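¡Hola! Soy Lorenz Pichler y busco a alguien que me eche una mano en casa los sábados por la mañana, 3 horas, empezando a las 11. Lo mío es sobre todo ordenar: doblar ropa, recoger mantas, pasar el cepillo por el sofá y devolver cada cosa a su cuarto (somos una familia que lo deja todo colgado en cualquier sitio — y yo el primero). Nada de cristales ni de plancha, prometido.

No pido experiencia, solo que te guste ver un salón despejado y que no te asuste una montaña de ropa. El sofá es gris claro y se le nota todo, así que agradezco manos cuidadosas.

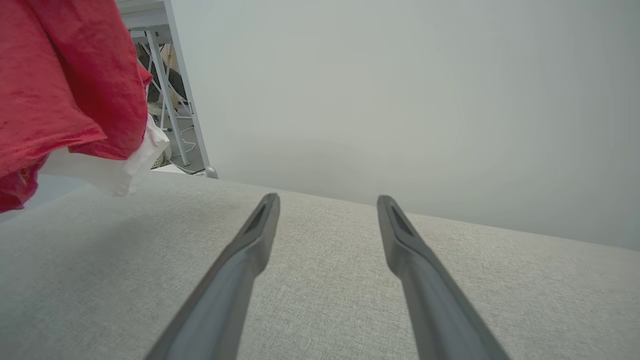 Pago 59 euros por mañana, y el café lo pongo yo. Si te animas, deja una nota con tu teléfono en la tienda Bralard, a la atención de Shahab Shirazi, y te llamo esa misma tarde.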